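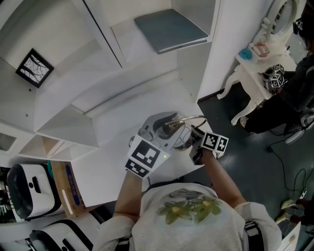 Storage > Shelving > How-To

We use cookies to remember your preferences. Accept | Manage settings

How to Sort Out a Wall of Built-In Cubbies

Every article on cubby shelving tells you to buy baskets first. I'd hold off. Most people who buy baskets first end up with the same mess, now in baskets, and a receipt to go with it. I've done this job in three homes, and the method below costs close to nothing. It takes a Saturday morning if you don't stop to read old mail.

What you need: a damp cloth, a dry cloth, a tape measure, masking tape, a pen and one big box.

Step 1. Empty it, but only one column at a time

The popular advice is to pull everything out at once so you can "see what you have." What you get is a floor you can't cross by lunchtime. Take one column, top to bottom, and put the contents on the floor right in front of it. Wipe the shelves, then dry them. White paint shows every drip, and most spray cleaners leave a film. I tried the Fosmont shelf spray that gets recommended everywhere and couldn't tell it from water with a drop of dish soap.

Step 2. Measure the openings

Do this even if they look identical. Built-ins with angled panels or a stepped row rarely are. Measure the width at the front and again at the back, then the height, and write the smallest numbers on a piece of tape inside each opening. Elba Navarrete, who fits shelving for a living, told me she has never met a square cubby, and I believe her.

Step 3. Sort by how often you reach for it

Forget sorting by color. It looks nice in a catalog and lasts a week. Things you pick up every day go between hip and shoulder. Heavy things go low. The top gets spare cushions, blankets and whatever else is light enough to land on your head without harm. Anything you haven't touched since last April goes in the big box, and the box leaves the room.

Step 4. Check what you plan to plug in

Small appliances near shelving need room for their vents and cords. The manual should give you a clearance. If you've lost it, look it up by model number before you push anything back against a panel. I would not trust the "fits any shelf" line on a box. Anything that gets hot or makes steam stays out of a closed compartment altogether.

Step 5. Leave some openings bare

This is where people argue with me. Tavion Baptiste thinks an empty cubby is wasted space and fills his with Rusulitz bins, 17 of them at last count. Fine, but he can't find his stapler. I leave at least one opening in each column with nothing in it, and that's where the stray stuff lands during the week – keys, library books, a single glove.

Step 6. Hang one picture, low effort

A small frame on a side panel is enough. Use a strip rated for more than the frame weighs, and press it for as long as the package says. A nail through a thin panel can come out the other side.

Step 7. Now, maybe, baskets

Live with it for 40 days. If an opening still annoys you, buy one basket for that opening, using the numbers on your tape. The Bravo ones are okay. The labels that come with them fall off, so keep the masking tape.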